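Filed under: Site Visits / Standards & Safety

Two hours at Destbridge, and a binder I'd like to believe in

Preltell opened its Destbridge site to visitors in April, and I went because the invitation promised "a working standard for hand-guided manipulation." I have read a lot of working standards. Most of them work until someone is in a hurry.

Fouad Younis met us at the door and handed out the rulebook, 55 pages in a gray binder. It covers how operators with hand-held grippers should record everyday tasks that a robot arm will later be asked to copy. Some of it is plain good sense. Cables run back along the arm, never across the work. The strap goes on before the gripper leaves its rest. A fold of cloth is pinched, lifted and let go, and if it slips you carry on and mark the take as a slip.

That last rule interested me, so I asked how many slips had been marked. Youssra Hajji, who keeps the log, gave me the numbers without looking them up: 3,848 takes, 149 marked. I said that sounded low for cloth. She said it sounded low to her too, and that two operators account for most of the marks. So either the others have better hands or they have a looser idea of what a slip is. The binder doesn't define one. I'd have put that on page one.
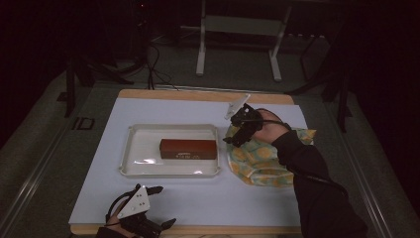

The rest periods bothered me more. Operators are meant to stop when their grip "feels tired," which leaves the whole thing to the person least likely to speak up. Hazem El Sherbiny told me a fixed limit was in the draft and came out after the pilot at Trotcombe, as it broke up long sessions. He didn't defend the change very hard. A written limit can be checked by an outsider. A feeling can't – and outsiders are who a standard is for.

I also asked who audits the site. Amrani does, once a year, with notice. Ingrid Haddad from their side was on the tour and was frank that she reads the paperwork first and watches a session only if there's time. I'd turn that around.

Credit where it's due: they let us ask anything, and the binder came home with me. Younis says a revised edition will define a slip. I've asked for a copy and will compare the two.

Related
Trotcombe pilot: what was in the draft
Reading an audit report when you weren't there
Grip fatigue and who gets to call a break
Letters: Khadija Cherkaoui on logging failed takes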